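Wadellow Paper Gift Bag, White, Twisted Handles

Kitchen gifts and housewarming
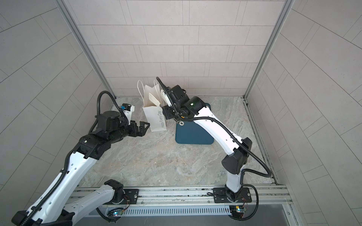 A kitchen gift is difficult to wrap. Anyone who has tried to fold paper over a spatula knows how it looks afterwards. The handle makes a hole, the head makes a lump, and you use half a roll of tape. For this reason we sell many paper bags to people who come to us first for the utensils, and we decided to give the bag its own page.

The Wadellow bag is a white paper bag that stands by itself on a table or a floor. It has two twisted paper handles in the same white, and the words "Happy Every Day" in dark letters that run from top to bottom on the front. There is no birthday on it, no snowflake, no heart. You can give it in December and you can give it in the middle of summer, and the person who receives it can use it again for somebody else.

What fits inside

The bag was chosen for long things. Spatulas, ladles, whisks, wooden spoons and a rolled apron all go in with the handle down, so the heads come out over the rim like flowers from a vase. Many customers like it this way and leave the top open. If you prefer a surprise, lay a sheet of tissue over the heads and push the corners down inside.

White utensils look very nice in it. Our most popular pair is the Arell slotted spatula together with the Arell solid spatula, both white. The slotted one is for eggs, fish and everything that must leave its oil in the pan. The solid one is for pancakes and for things that fall apart easily. They are sold separately and the bag is not included with them, please add it to the cart.

How to pack it

Open the bag fully and press the bottom flat with your hand from the inside. Do this before you put anything in, or it will lean.

Put the heaviest thing first. A folded dish towel is a good base, it keeps the handles from sliding. Then put in the utensils one after the other, the longest toward the back. If you have a jar or a small box, place it in front of the handles and low down, where it holds them in position.

Keep the two handles of the bag outside and standing up while you fill it. When a spatula goes through the loop by mistake you will notice it only when you lift the bag, and then everything turns to one side.

A card can be tied to one handle with a ribbon. We do not recommend tape on the printed side, it takes off the surface of the paper when you remove it.

Details

Item number: 558
Color: white, dark lettering
Handles: twisted paper, white
Closure: none, open top
Sold as: single bag, pack of 2, or carton of 200
Tissue paper: not included
Gift card: not included

Which pack should I take?

The single bag is for one present and is sent flat in an envelope. The pack of 2 costs less per bag and is the one we suggest if you order utensils too, as they travel in the same box. The carton of 200 is for shops, cooking schools and companies that give something to their staff. It comes from the warehouse of our partner Donnelly and needs a few more days. Please write to us before you order more than one carton, so we can tell you if we have them.

Care and limits

It is a paper bag and it should stay dry. Please do not put utensils in it directly from the dishwasher, even a little water at the bottom makes the paper soft. Do not use it for cast iron, mortars or full bottles. For these we have the Zondov cotton bag, which has a sewn bottom and carries much more.

Store the bags flat and away from the window. White paper becomes yellow in the sun after some months, this is normal and not a defect. If a bag has a fold in the wrong place, put it under a few heavy books for one night. Do not iron it.

When the bag is too old to give away, cut off the handles and use it in the pantry for onions, or put it with the paper recycling.

Questions we receive

Can I have it with other words? Not at the moment. We have a plain white one without lettering in the same shape — you find it in the list of paper bags.

Are the letters on both sides? We promise only the front side. The back can be different from one delivery to the next.

Can you pack the gift for me? Yes, if all items are from our shop. Choose "gift packing" in the cart and write your message in the field below. Domenica Moser packs these orders herself and she will write the card by hand, in English or in German. Please keep the message short, the card is small.

Can I return it? Unused bags can be returned if they are still flat. Opened cartons we cannot take back.

From our customers

"I bought it for my sister who moved to her first apartment. Two spatulas, a towel and a jar of honey. It stood on her counter for weeks with the spatulas still in it, she liked it so much." — Vaughan Ormsby

"Good paper and the handles are comfortable. I would wish for a bigger one also, my rolling pin was too heavy for it."

"Simple and friendly. The writing is not too loud."

A bigger size is something we are asked for often. We have a sample here and we are testing how much it can carry, but the handles are not yet good enough and we do not want to sell it like this. If you would like to hear about it, leave your address under "Tell me when available".

Goes well with

Arell slotted spatula, white
Arell solid spatula, white
Dish towel, linen and cotton, natural
Tissue paper, 57 sheets, white or gray
Zondov cotton bag, large

Prices include tax. Shipping is calculated in the cart. Page last updated 12 July 2021.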